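Notebook, water hardness of the Harnham well
4 August 2021

Continued the titrations from the last page. The question is still whether the softener at Harnham needs more salt, or whether the resin is old. Boonsong Bunnag brought two bottles, one from before the softener and one from after. Both were cold, so I let them come to room temperature before I opened them.

First bottle, raw water: 236 mg/L as calcium carbonate. I repeated it and the end point was at the same place. The color change from wine red to blue is slow in the last drops, please add them one by one.

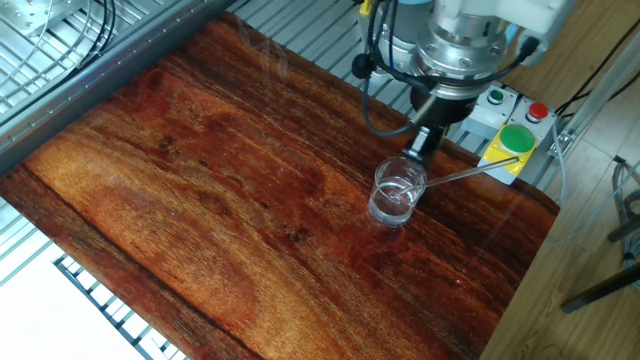
Small beaker with clear liquid, glass rod dipping into it.

Second bottle, after the softener: 12 mg/L. This is better than I expected, so the resin is probably fine. The complaint about white spots on the kettles must then come from the bypass valve – Boonsong will ask who opened it last.

The buffer is almost finished. I made a new portion, pH 10, and wrote the date on the bottle. The old indicator powder from January has become lumpy and I threw it away.

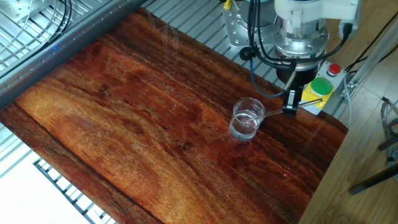
For the Srithong sample I used conductivity only, 449 µS/cm at 25 degrees. The meter was calibrated before and after, and it drifted very little. I don't want to convert this number to hardness, there is too much sodium in that water.

To do:
– raw water again after the next heavy rain
– ask Larnetti for the price of fresh resin, just in case
– check the counter on the softener, it should regenerate after about 4000 liters

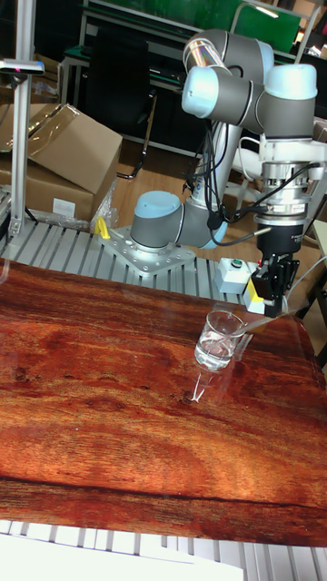
One correction to the previous page: I wrote the EDTA as 0.1 M, but it was 0.01 M. The results there are calculated with the right value, only the label in the table is wrong.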